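Resetting the shelf for the Fotia arm is a lovely quiet job, so put the kettle on first – it only needs doing once every 98 runs or so.

Pause the arm, then set the cup back on the shelf by its saucer, both hands, fingers tucked underneath.
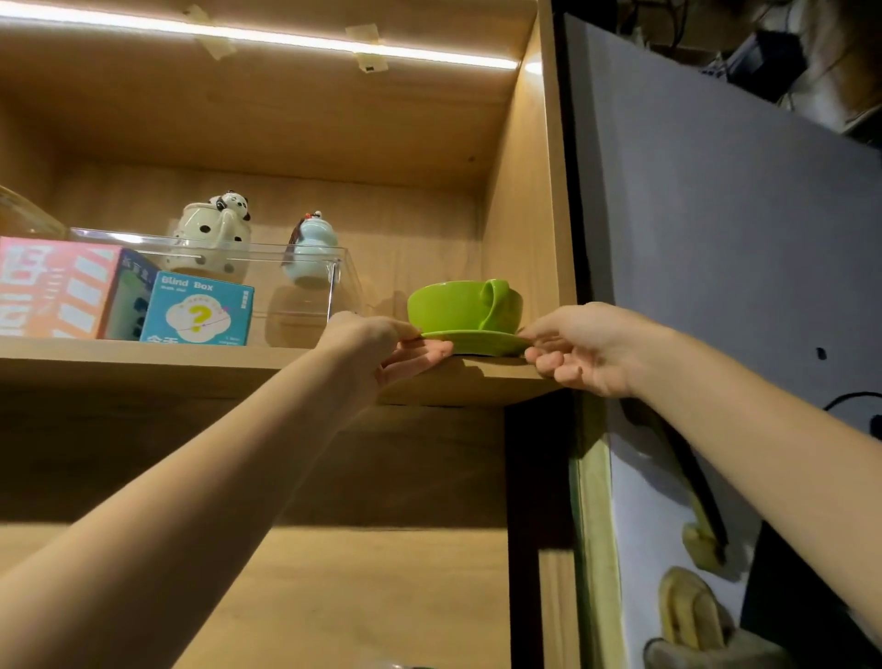

*Cup and saucer, one hand to each side.*

Check the tape on the light strip while you're up there, then have Haiyan restart the cell and watch the first three picks with you.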